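3.2 Collecting the kitchen examples

Most papers in this area give one paragraph to how the examples were gathered and ten pages to what was done with them. We think the balance is wrong, and we include our own earlier report in that complaint. A policy learns what the operators did, along with whatever habits they brought to the counter, and those habits are rarely written down anywhere a reader could find them.

Our examples come from two kitchens, which we call Forix and Garkmont after the buildings they are in. Nine operators took part. Each drove the arm by hand through the Clina interface and worked from a short task card: move an item from one spot to another, open a drawer, lift a cloth. The cards did not say how. We had hoped this would give us variety. What we got was 34 hours of recordings in which most operators settled on one favourite approach, usually from straight above, and stayed with it. Juwita Sutanto, who reviewed the Garkmont sessions, noted that approaches from the side nearly vanished once an operator had finished a first block of tasks.

We left the counters cluttered. The argument for clutter is a familiar one: a system trained on a bare table will fail in a real home, so the training counter ought to look like a home. We accept the first half. The second half is shakier than it sounds, and Figure 2 shows the sort of setting we mean.

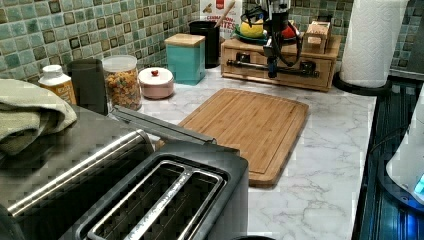
Figure 2. Robot arm above a wooden drawer organizer on a kitchen counter, gripper pointing down. Toaster and folded towel at left, cutting board at centre, canisters and cereal along the tiled backsplash.

A crowded counter is still only one counter. If the jars and canisters keep their places from one recording to the next, a network can use them as landmarks, and a high score may say more about memory for a room than about any skill with objects. Adding more things does not cure this. Moving them might, but moving them takes time, and operators paid by the session have little reason to do it well. In the first block we asked for a reshuffle between tasks and mostly got small nudges — a jar turned, a board shifted by the width of a hand. For the second block we printed a layout for every task and checked the counter against it before recording began.

Labelling raised a second problem. Operators marked their own attempts as good or bad, and they were generous. An item set down half on its target was called good by one person and bad by another. We had the Garkmont labels redone by a reviewer who had not driven the arm, using the Sinaga annotation tool, and the disagreements fell mostly on tasks where the card was vague. We have kept both sets of labels. Readers who use only the operators' own marks should expect rosier numbers than we would defend.

We also kept the failed attempts. It is common to drop them, and the usual reason given is that they teach the wrong behaviour. That may be so for plain imitation. It also hides how often a person with full control of the arm could not do the job, and we would like to see that figure reported next to every success rate for a trained policy. Without it, a reader cannot tell a weak learner from an awkward gripper.

None of the models in Section 4 saw the printed layouts held back for testing. They did see the same two rooms, so the results there should be read as a test of new arrangements in known kitchens.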